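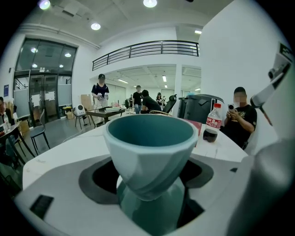
The marks on the white table in the front room were still there after a second wiping, the requester wrote, and they are hard to tell from the gray lines in the top unless one bends down and looks across the surface toward the window wall.

Mirkdale Facilities Service Desk
Location: Skerville Building, front room
Category: Furniture – surfaces
Priority: Normal
Opened: Thursday, August 5, 2021
Status: Closed with follow-up

Description of problem

Ring marks and a dull, slightly sticky area have been found on the white marbled table. The requester states that drinks are regularly kept on this table, mostly bottled cola and coffee or tea in cups, and that the marks were first noticed when papers left on the table overnight stuck to it. The evening cleaning crew wiped the surface with the general spray and the marks did not change. The requester asks whether the top is stained or damaged, and whether it needs to be replaced.

Entry 1 – Service Desk

The request was received and assigned to the furniture group. The requester was asked to confirm which products had been used on the table before the ticket was opened. The requester was also asked to stop using the scouring side of the sponge until the surface had been inspected.

Entry 2 – Requester

The general spray was used first, then warm water and dish soap. One staff member also tried a dry paper towel on the sticky area and reports that small bits of paper are now caught in it. The scouring side was used once, on a small spot near the corner, before the message from the Service Desk was read. No bleach or powder has been used. Coasters were issued for the room in January and can no longer be found.

Entry 3 – Furniture Group

The table was inspected on site. A soda bottle and several cups were moved to the low wooden table while the work was in progress, together with a red item that was lying near the bottle.

Findings are as follows.

The gray lines are part of the pattern of the top and should not be treated as stains. Previous cleaning appears to have been concentrated on one of these lines, near the corner, and the finish there is somewhat duller than the rest. It can be felt with a fingertip but is difficult to see from a standing position.

The sticky area is a sugar residue. General spray spreads such a residue thinly and leaves its own film on top, so that the surface feels worse after each wiping. The paper fragments came away with the residue once it had been softened.

The rings are of two kinds. The lighter ones are cola and were removed. The darker ones are tea or coffee and were reduced but not fully removed at the first visit.

Entry 4 – Furniture Group

Procedure used, recorded for the next shift:

Clear the table completely. Lay a cloth wrung out in hot water over the sticky area and leave it for 4 minutes. Lift the cloth and wipe in one direction with a second clean cloth. Repeat with fresh water if the surface still drags. Do not scrape.

For the tea and coffee rings, mix baking soda and water to a thin paste, apply it with a soft cloth, and wipe lightly with no pressure. Rinse with plain water until no white haze is left, then dry. The haze is easily overlooked on a white top and will feel chalky the following day if it remains.

The dull spot near the corner was not treated. Polishing products are not approved for this top under the care sheet supplied by Neagu, and the group did not wish to enlarge the area.

Entry 5 – Requester

The table is much improved and papers no longer stick to it. One dark ring is still visible at the end where people usually sit. The requester asks whether the blue faceted cups used in the room could be the cause, as some staff believe that the color is coming off on the table.

Entry 6 – Furniture Group

One of the cups, pale blue outside and deep teal inside, was tested. It was filled with hot water and left on a damp white cloth for the length of a lunch break. No color was found on the cloth. The cup was then wiped outside and under the base with a cloth and dish soap, with the same result. The ring in question is brown and was reduced by the same paste as the others, which is consistent with tea or coffee running down the outside of a cup. The cups may remain in use.

The remaining ring was treated again and is now faint. A further treatment is not recommended for at least 14 days, in order to spare the finish.

Entry 7 – Service Desk

Replacement of the top is not approved at this time. The damage is limited to the dull spot and does not affect use of the table. Should the area grow, the requester is asked to reopen the ticket and not to submit a new one – the inspection notes are attached to this number.

A set of felt-backed coasters has been ordered from Orkach under the standing supply agreement and will be delivered to the Skerville front desk. The request for a tablecloth was declined, as spills held beneath a cloth are likely to go unnoticed.

The evening crew has been instructed to use a damp cloth and dish soap on this table in place of the general spray. The instruction has been added to the room card inside the supply closet door.

Entry 8 – Requester

The coasters have arrived. The requester agrees to closure and asks that the corner be looked at again during the next scheduled furniture check.

Entry 9 – Service Desk

Follow-up added to the schedule for the Skerville Building. Ticket closed.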